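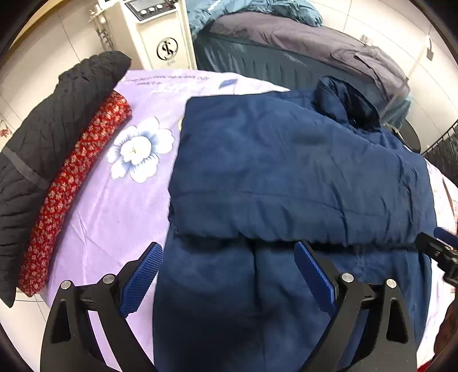
Chapter 2
Buying the Robot: Kits, Services, and the Fine Print

I used to start this book with motors. Students hated it. Then one September a group of mine came back from summer jobs and all they wanted to talk about was which kit their boss had bought and why it was sitting in a closet. So now we start with shopping. Motors can wait until Chapter 5.

By the end of this chapter you should be able to read a product page for a hand-held gripper kit and say what you're getting, what you're not getting, and what you'll be paying for in month three. We'll stick with one job the whole way through: folding clothes. I picked it on purpose. Everybody has done it, most of us do it badly, and cloth is about the meanest thing you can hand to a machine. A box keeps its shape when you let go of it. A padded jacket has other plans.

2.1 What's in the kit

The product I'll lean on is the Kovon hand-held set, mostly since I've lived with one for a while and have opinions about it. You get a pair of grippers that a person carries around and squeezes, one for each hand. Each has two jointed fingers with soft pads at the tips, plus a camera that looks out past the fingers at whatever you're doing. You fold the laundry, the kit records how you did it, and later somebody trains a robot on those recordings. No arm comes in the box. I say this loudly because one of my former students ordered the set expecting an arm and was pretty upset!

The pads are the part I'd look at first. They do all the touching, they wear out, and on thin cotton they're great. On slick, puffy fabric I found I had to open the fingers wide and take a much bigger bite than felt natural. If your work is mostly winter coats, ask the seller for a trial with winter coats. Don't let them show you a dish towel.

2.2 Kit or service?

The other way to go is to pay someone else to do the folding. Dritisstead sells recordings by the batch, and the smallest batch they'd quote me was 300 folds. Bednarek will send people to your site with their own equipment, which costs more, but you get your own floors, your own lighting and your own weird pile of stuff in the background. I lean toward this one for laundries. A robot that has only seen a clean table under a nice lamp is in for a rough first day – and so are you.

The kit sits in between. It's cheaper if you have patient people and a bit of spare time in the afternoon. My own first usable session ran 34 minutes, and my wrists knew all about it by the end.

2.3 Reading the warranty

Boring, I know, but stay with me. The Lerneson contract we'll mark up in the exercises runs 17 pages, and replacement pads don't show up until close to the end. Look for these three things before you sign:

Who pays for worn pads and loose pivot pins
Who owns the recordings once you've made them
How long the software keeps working if you stop the subscription

The second one catches people most often. Let's take it first and go through the wording line by line.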